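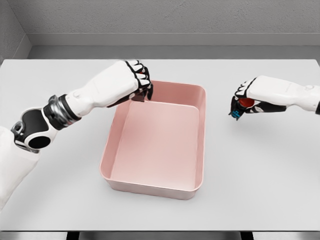
Inicio Guías Taller Contacto
Lectura: 3 min

Recoger piezas pequeñas y dejarlas en una bandeja. La tarea más tonta de la casa y del taller, y la que más pregunta la gente: ¿ya lo hace una máquina? A ratos. Para probarlo en simulación basta con una mesa blanca, una bandeja rosa vacía y dos brazos. Mano izquierda junto al borde de la bandeja, mano derecha con lo rojo y lo azul ya entre los dedos. Desde ahí se empieza.

Pasos, rápido:

1. Bandeja fija. Guardar la posición antes de mover nada.
2. Agarre. Cerrar despacio, con dos piezas juntas una se escurre a la minima.
3. Levantar, cruzar por encima del borde, parar.
4. Bajar y abrir. No soltar desde arriba, rebota.
5. Repetir 11 veces sin tocar parámetros. Apuntar los fallos, todos.

En Plurnton lo montamos en julio con Pikska. Primera tanda: 9 buenas de 11. Luego Hina Ansari cambió el tamaño de las piezas y bajamos a tres. Mismo código.

¿Sirve para recoger juguetes? Todavía no. Para una línea con piezas siempre iguales, quizá, con alguien cerca. En Prata lo intentaron con tornillería mezclada y siguen clasificando a mano.

Ojo con el límite de pasos: 800 por intento. Si se queda corto, el brazo se para a medio camino y parece un fallo de agarre. Revisar eso antes de tocar la pinza o los dedos, que luego se pierde la mañana entera buscandolo.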